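Sorting a giant tub of mixed bricks before a move - by color or by shape?

posted in Home & Storage

Moving to Broldale in November, 2 kids, way too many bricks. Movers charge by the box so I want it tidy before then. Do I sort by color or by shape? And what do you keep them in? Zip bags split on me last time. Thanks in advance

Grillstead_mom
Color. Kids can do it without asking you every 12 seconds. Shape is better for building but you will quit, I did. Use a divided bin, one color per side, start with whatever you have most of. Teal for us.
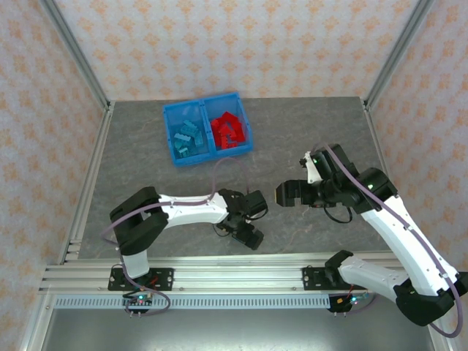
kuva77
Disagree w/ above. Shape first, color never. Finding one tiny red piece in a pile of red is miserable. Get a tackle box for the small stuff, big bricks can go in anything with a lid. Label the lid AND the side, boxes get stacked.
Also wash them before you pack, mesh bag, cool water, dry on a towel overnight. Dont use the dryer.

Sobczak
Depends on ages. Under 7 color is fine, older kids want shape. For the move itself it hardly matters - tape the lids, fill the gaps with dish towels, keep each box light enough to lift with one hand. We did ours in 60 minutes one evening with the tv on. Two colors to a bin is plenty or they get dumped togehter again.
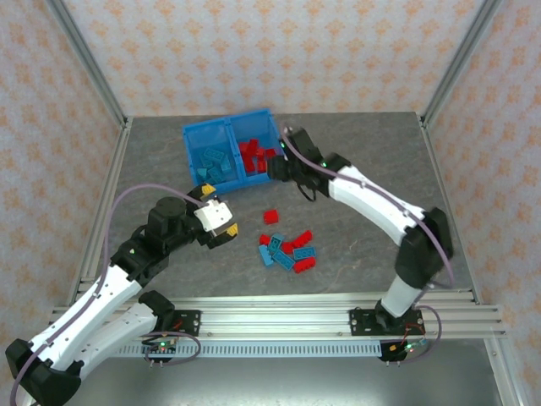 Teal on the left, red on the right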